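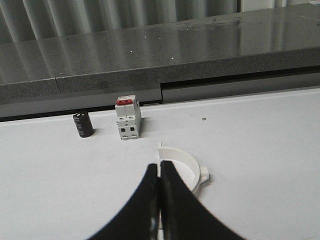
Rimantas Vītola does most of his teaching standing up, with a controller in each hand and his eyes on a screen. When he closes his fingers, the gripper closes. When he hesitates, so does the arm, and the hesitation is recorded along with everything else.

Vītola works for Perberg, a small firm that trains robot arms to handle electrical parts. The current job, known in the workshop as Eko, is sorting: capacitors, circuit breakers, white plastic collars and brackets, picked up from a plain table and put where they belong. By March the team had recorded 2,035 attempts. The target is 3,277.

A breaker is the easy one, he says. It has flat sides and it stands up by itself. Curved plastic is harder, as there are several ways to hold it and most of them let it swing.

His colleague Ott Rozīte prefers to teach by hand. He takes hold of the arm and walks it through the move — down, close, lift — at the pace he wants it to learn. It is tiring work, and he stops after 16 runs to rest his shoulders. Remote control is quicker, but he finds he presses too hard with it.

Both methods go into the same set. Bad attempts are marked and kept, too. Each morning at 7 the two men watch a few from the day before and argue over which counted as a clean pick.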